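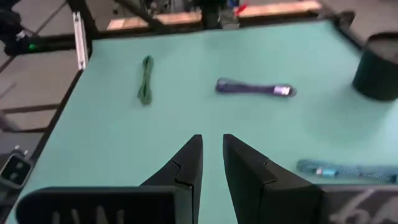 Pumeck holds its open day twice a year, and the spring one fell on a wet morning that kept the parking lot half empty. The company rents the back half of a former carpet warehouse and builds sorting stations for repair shops. Its main customer, Netgate, takes in old office electronics and has long had people pick through the loose cables by hand. At the station nearest the door, the work was laid out on a light green tabletop: a coiled green cable, a dark navy braided one folded into a short flat bundle, and a light blue patterned one lying stretched out. Two black fingers with tapered tips do the picking.

Cables are harder than boxes. A box keeps its shape when you lift it, and a cable does not. The engineer running the demonstration said her team had logged 2,000 practice grasps since June, and 965 of those were on braided cable alone. Frayed ends still cause trouble – the fingers close on a few threads and leave the rest behind.

Visitors could book ten minutes at the controls. I took mine after lunch and dropped my first cable twice. The man ahead of me, who fixes phones for a living, did much better.

The other stations came from Jenudell, which makes the fingers, and Śliwiński, a family firm that supplies the tables. A full station will handle 400 cables a shift, according to the handout. Pumeck plans to put two of them into Netgate's building before the next open day.

Last updated: Tue 6 April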